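Storage Tray for Metallic Cylinders: Workbench Layout Report
Rebecca Rinaldi and Blagoje Berisha, Pliderura bench group

2. Tray design

The tray is a shallow rectangular box in pale, unfinished wood. Thin partitions divide it into three compartments: two at the back and one long one across the front. The left rear compartment was sized for cylinders stored on their sides. Its width was set so that 4 of them fit with their sides touching, which limits rolling when the tray is carried.

The tray stands directly on the tabletop. The position of the wall plate limits where tall items can be stored.

Tray on the bench; beige wall plate with white insert.

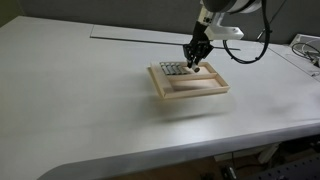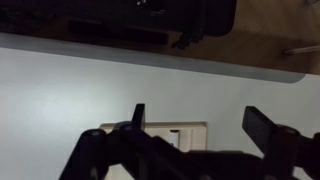

3. Remaining issues

The front compartment has no assigned contents. Iresha Wanigasekara proposed a second divider, which would give 2 equal spaces. We did not adopt this, as longer parts would no longer fit.

The wood has no finish and will mark with use. Sanding with 800 grit paper and one coat of clear oil is planned for April. The 190 mm dimension in the first drawing was an outside measurement and has been corrected.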